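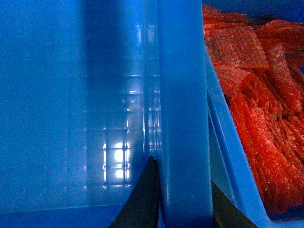

Progress report, bin picking software, Prirkell line
Prepared for Agnes MacAulay, Valtex
From Senga Swanson, Jovatine
2024-04-21

Agnes, you asked for a plain account of where the picking software stands and whether the second payment is earned. My short reply is that half of it is. The control work is in good shape. The perception work is being reported to you, by people on my own team, in more cheerful terms than I would use.

Perception

The model that finds pick points was trained mostly on boxes and pouches with a clear outline. On those it does well. On the red bubble-textured packaging it does not know where one piece stops and the next one starts. The pieces fold over each other, light comes through them, and the model draws one big mask over the heap or a dozen small ones along the creases. Tolera Mamo has tried two fixes. Merging small masks by color did nothing useful, since it is all the same color. Using the depth signal helped on flat pieces lying on top and made things worse lower down in the pile.

The blue bins are a problem of their own. The plastic is shiny, and the overhead lights show up in it as bright spots and streaks. A bin with nothing loose on its floor should be the easiest case we have. In the last full run we made 98 requests for a pick from an empty bin, and in 30 of them the planner was handed a target anyway. Each one was a reflection. We now throw out any target that sits exactly on the bin floor in the depth map. That brings the false targets down, but it will also throw out a thin piece lying flat, and I have not seen anyone test for that. Until someone does, please treat the lower number as unproven.

Planning and control

Keir Swanson rewrote the wall check. The old one treated each bin as a box with thin sides. The real rims are thick, and where two bins stand side by side the gap between them narrows. The new check uses the measured rim and knows which side of it each finger is on. It also refuses to close the gripper if the rim is between the fingers, unless the job is to move the bin itself. I went through this code line by line and I am happy with it.

It is slower, and Keir thinks he can get the time back. He said the same in October about the path smoother, and we are still waiting.

The success figure

You will have seen a slide that says the system completed 1073 picks. The count is right. It includes every time the gripper closed on something and lifted it, whether it was one piece or a clump. The log does not separate the two. Flora Menzies went back through a sample of 58 lifts by eye and could not always tell from the wrist camera what had been picked up. I would not quote the 1073 to your board as a success rate, because there is no agreed idea of success behind it.

Tooling

The replay tool, Tarar, is finished. It lets us run a new version of the model against old logs and see which targets changed. This is the one item delivered early, and it is how we caught the reflections in the first place. It drops frames when the log is long. Flora has a patch for that in review.

What I am asking for

Please release the control and tooling share of the payment and hold the perception share. By the next report we will have a written rule for what counts as a single pick, a test set of thin flat pieces on the bin floor, and a run with the lights both on and dimmed. I have asked Tolera not to start on the new model he wants until those are in place. He disagrees, and his note is attached so you can read his side.

Senga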